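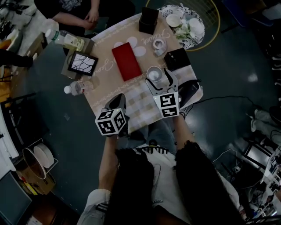
Two hand-held grippers at the tablecloth table, with the left one resting and the right one at the little white cup.

Buying and budgeting for hand-held grippers: your questions

I do the equipment planning for our group, and the same questions land in my inbox every time someone gets a grant or a bit of leftover budget in April. I've finally put my answers in one spot. They're my opinions, coloured by the money I've personally wasted!

Should we buy the arm first or the hand-held grippers first?

Grippers first, if you can stand the wait for the arm. We did it the other way with our Seltum order and had a very nice arm sitting there while we argued about what to record. A pair of hand-helds gets people working on day one, and you learn a lot about which tasks you care about before you commit to the big invoice.

One gripper or a pair?

A pair, even if your first tasks only need one hand. We bought a single from Manríquez to save money, then ordered its mate later and paid freight twice. If the budget really only stretches to one, ask the supplier to hold the price on the second (they'll often do it in writing if you ask nicely).

What do the small parts cost?

More than you'd guess, and it's the line everyone forgets. Finger sets from Memunance cost us $56 each and I keep 5 in the drawer. Work out what you'd need for a full season and put it in the first order, when there's still a bit of goodwill around the pricing. Marker cubes are the other one. If yours use printed patterns, buy spare faces or at least get the print file and a decent printer. A scuffed marker can cost you an afternoon.

How much should I put aside for props and furniture?

Less than you think for the objects, more than you think for the table. My whole prop line last year was $687, and the big chunk of that was storage tubs and shelving. The objects themselves come from the discount shop or somebody's kitchen. 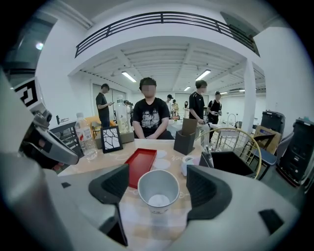
Props deserve their own line in the budget, even when everything on it is cheap. If you bury them under "consumables" you'll be forever chasing receipts for four dollars. I like a mix of shapes and finishes, and I'd sooner have ten dull things than one fancy one. A paper cup standing between the fingers is a perfectly good task, and so are coasters lying flat on the cloth, a shallow red tray, or a clear bottle of water. Get several of anything light or squashable, and write down where you bought it, so you can match it when the shop changes its stock.

Do we need a dedicated room?

It's lovely if you can get it, but I wouldn't hold up a purchase over it. What I would do is plan for people. Whoever's using the gear needs elbow room, and there'll be others coming and going. Measure your floor with the chairs pulled out, and price a few cable covers while you're at it.

Lease or buy?

I'm a buyer for anything you hold in your hand and a fence-sitter on arms. Fimov quoted us a lease that looked great until I read the return conditions. Wear on the joints was at our expense, with no real definition of wear. Ask for that definition before you sign!

How long should we allow for delivery?

We were told 60 days on the last order and I planned around that as if it were the best case. Customs paperwork is usually where it stalls. Get someone's direct phone number at the supplier's end, and don't book any helpers until the boxes are in the building.

Can I see your spreadsheet?

Sure, send me a note through the contact page. It's ugly and the tabs are out of order, but the spare parts sheet is up to date.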